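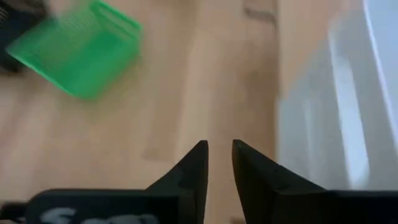 Light wood, matte black.

Finishing the Bellis shelf, part two
31 August 2019

The first coat of Fuvero hardwax oil went on in January and never cured properly. It stayed tacky in the corners for weeks, and dust stuck to it. I took the whole shelf back to bare wood and started over.

Sanding sequence was 100 grit, then 300 by hand. The tin recommends stopping much coarser. I went finer on the top face only, where cups and plates slide around. A finer surface takes up less oil, so the color comes out paler there than on the sides. The difference is small and I can live with it.

Application this time was by lint-free cloth, one thin coat, wiped off after 20 minutes. Last time I left it overnight and did not wipe at all. Excess oil sits on the surface and skins over, and the layer underneath stays soft. Reading the tin would have saved me a weekend.

The brackets are Usteck, the long version. One of the screw holes was drilled off center, so I filed it into a slot. The load on that side is light.

Rags were laid flat outside to dry before going in the trash. Oily rags in a heap can heat up and catch fire.

Second coat next week, then the edge strip from Panagiotou if it ever ships.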